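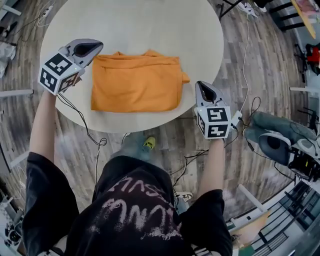 Folding an orange garment at the round table.

Garment folders wanted, Plamton

Plamton is looking for 13 people to fold clothes in April. You stand at a table and fold one item at a time — mostly tops — then open it out and start again. Shifts start at 9 a.m. and include a lunch break.

You must be 18 or older and able to stand for long stretches. No folding experience is needed. Wear flat shoes. Pay is $18 an hour.

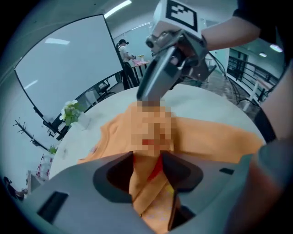
Ita Egan writes that the first morning feels slow and that thin fabric takes her longer than anything else. She has signed up again.

To apply, send your name and the mornings you are free to Plamton, Room 232, Hernik Building. Put reference 2505 on your note.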